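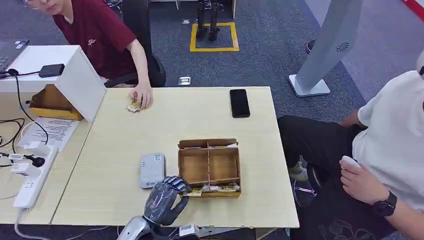 A robot hand and a person's hand share a tabletop during packet handling work.

Magazine > Workplace > Automation

October
By Krešimir Leka

The rules for the table

The first rule on the sheet at Skutach is one line long: "Say whose turn it is." It was written after a near miss over a tray of seed packets. A technician reached in to straighten a packet that had slid sideways. The robot's hand was already on its way to the same spot. Nothing touched, and the technician finished her shift, but three people had been watching and each of them had assumed that another one was in charge of the stop.

"We had a stop button, we had a trained operator, and we had a form saying both of those things," says Kalliopi Petkov, the operations lead there. "What we didn't have was an agreement about reaching in."

Skutach runs trial packing lines for small food and garden companies in Flerevitz. Most of its machines are the kind people picture when they think of factory safety. They are bolted down, fenced off and connected to a gate that cuts the power when it opens. The rules for those machines are long and well understood. You lock it, you tag it, you go in.

The newer work looks different. It is done at an ordinary table, often with office chairs pulled up to it, and the robot's hand works where people also put their hands. People set out the goods, watch the grasp, pick up what falls and set it out again. A good part of that work is teaching or testing, and the layout changes several times a day. A fence would get in the way of the job. So the job needs some other kind of rule, and in many shops that rule is still whatever the most experienced person in the room happens to do.

Over the past year I have collected house rules from shops that do this kind of work. I read 13 sets. The shortest was on a sticky note. The longest ran to 60 pages and had been copied, in large part, from a manual for welding cells. It told staff to keep their face shields down. Nobody in the building owned one.

The better sets were short and had been rewritten more than once. They also agreed with one another to a surprising degree, even where the authors had never met.

Start with the reach

Chidubem Edet trains crews for Aquino, a company that installs robot arms and humanoid upper bodies in packing rooms. He starts every course by asking people to sit at the table with the power off and reach for things.

"They reach across. Everybody reaches across," he says. "You ask them to move a box and they take the shortest path, and the shortest path goes right through where the arm will be."

His advice is to decide on a reach side before anything is switched on. The person who handles the goods sits on one side and works from that side only. If an item ends up out of reach, the person calls a stop and walks around. Edet has crews practice this until it is dull. He says the walking around is what people give up first, usually in the second week, when they have stopped feeling nervous.

He is also firm about tape. Several shops mark the robot's standing area on the floor, and he likes that, but he wants the tabletop marked as well. A line on the floor tells you where the feet should be. It says very little about where the hands can go. On a table, he uses two strips of colored tape to show the farthest point the robot's fingers can get to, measured with the arm stretched out. Measuring the arm at rest is a common mistake, and he has seen it in finished paperwork.

One person holds the stop

Every set of rules I read mentioned a stop control. Fewer than half said who should be holding it.

At Skutach, the holder is named out loud at the start of each run. That person doesn't load, sort, take notes or answer the phone. If they need to scratch their nose, Petkov says, they can scratch their nose, but if they need to leave, the run ends. Handing over in the middle of a run is not allowed. The crew stops, the control changes hands, the new holder says so, and the crew starts again.

It costs them time. Petkov worked out that a four-person crew loses several minutes an hour to stops and handovers, and she had to defend that to a customer who wanted a faster trial. She kept the rule and lost part of the contract.

Edet would go further. He wants the holder to press the stop at least once before real work begins, with the arm moving, so that everyone at the table sees how long it takes to come to rest. "People think stop means stop," he says. "On some machines the arm coasts a little. On some it goes limp and whatever it's holding comes down. You need to know which one you've got."

That last point is missing from most house rules. Light packets coming down from a few inches up are no trouble. A glass jar is. Crews that switch between products should write down what happens to a held item when the stop is pressed, and check it again when the product changes.

Clear the table, then clear it again

The rule that gets the most complaints is the one about personal things. Phones, cups, keys, chargers, a spare battery, the laptop somebody was going to move. In a test room these collect on whatever flat surface is closest, and the closest flat surface is usually the work table.

Hajnalka Szűcs reviews workspaces for Prancombe, which does safety audits for firms too small to have their own safety staff. She says clutter matters for two reasons. A robot hand that meets an unexpected object may push it, drop what it was holding or change its path. And people will grab for their own belongings without thinking.

"A person can be very disciplined about a box of parts," she says. "Then their phone starts sliding toward the edge and the hand goes out. You can't train that away in an afternoon. It's easier to keep the phone somewhere else."

Her audit sheet has six items for a shared table, and she let me copy them.

1. The work surface holds the goods, the containers and any device the task needs. Everything else has a shelf.
2. Cables are routed off the side where people sit and don't hang where a foot or a chair can catch them.
3. Chairs can be pushed straight back. Nothing is stored behind them.
4. The stop holder can see both the hand and every person within reach of it.
5. Visitors stand behind a marked line and are told where it is.
6. The rules are posted where the crew can read them while seated.

She marks each one yes or no. There is no "partly." Small shops tend to pass the first time on items 4 and 5, which feel like safety, and fail on 2 and 3, which feel like housekeeping. Cables are her most common finding. A trial setup grows by one adapter at a time, and the person who plugged in the last one has often moved to another project.

Chairs are the item she argues about. Crews sit because the work is long and standing all day is its own problem. She doesn't object to sitting. But a seated person is slower to back away, and chair arms can catch on the underside of a table. Where the task allows it, she suggests chairs without arms. Where it doesn't, she asks the crew to try pushing back quickly, and to do it in the shoes they normally wear, on the floor they normally work on. Casters that roll well on hard flooring can be slow on carpet.

What to write down

Skutach keeps a log beside each table. It used to have a column headed "Incidents," and for months the column was empty. Petkov changed the heading to "Anything odd" and it began to fill up. Packets sticking together. A finger that closed late. Someone laughing and leaning in. A visitor who wandered past the line to get a better look.

She reads the log at the end of each week and picks one entry to talk over with the crew. The rule about walking around came from an entry like that. So did a rule about sleeves, and one about not passing objects over the robot's wrist, even when the arm is parked.

Ljubica Nedeljković, a shift lead who has worked at the tables since the trials began, says the log was unpopular until people saw that it didn't lead to blame. She has written up herself more than anyone else. Her last entry was about talking. She had been explaining a task to a new hire while holding the stop, and had looked away from the table for the length of a sentence.

"I wrote it down and the next day we moved the explaining to before the run," she says. "It took me longer to write it than to fix it."

There are formal standards for industrial robots, and any firm using one should know which of them apply and get qualified help if it isn't sure. House rules don't replace them. Szűcs compares the two to building codes and the instructions taped inside a kitchen cupboard - you want both, and the second kind only works if the people in the kitchen wrote it.

She also thinks rules should have an end date. Hers expire when the robot, the product, the table or the crew changes, and the crew has to go through the sheet again before the next run. At Skutach the sheet is now on its fourth version. Petkov expects to replace it before winter, when a line of tea samples comes in and the boxes get deeper. The fingers will have to go below the rim to reach the packets, and from some seats the stop holder won't be able to see them. They haven't settled who will sit where.

Related
What a stop button does and doesn't do
Marking floors that people will follow
Small shops, first audits: notes from Flerevitz
Sitting or standing at the packing table
Why near-miss logs stay empty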